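Ticket: Clollent stolen property register, export stops early
Status: solved
Raised by: Shalini Pant, Drekamham police records desk

Export to the court bundle stops at 2,000 entries. The register holds 2,369, so the newest burglary items never reach the prosecutor.

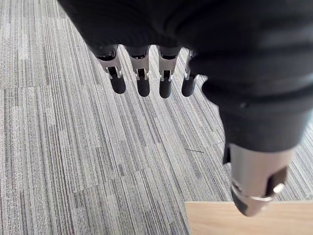

Export settings checked, no date filter on. Next I tried a new test entry, with the photo attached and "black fabric cover, grey striped carpet" as the text. It saved beautifully – and then it was missing from the export too! 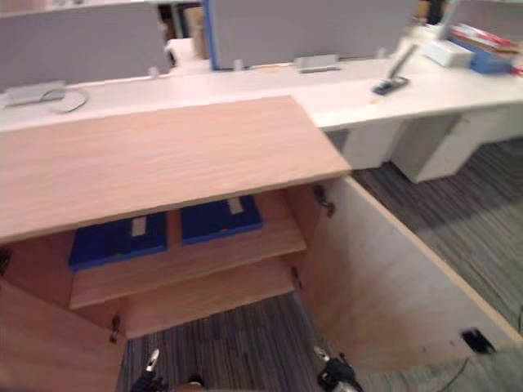 Halima Ekwueme replied that the old Bellex limit was still set at 2,000 per file, and asked me to switch on split files and run it again.
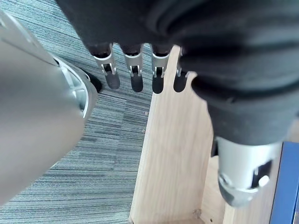
Brilliant, we now get 2 files and every entry is in them! Photos come through as well. My second test entry, "four metal fingertips with black pads", sits right at the end of the last file. Deleting both tests now – many thanks, please close.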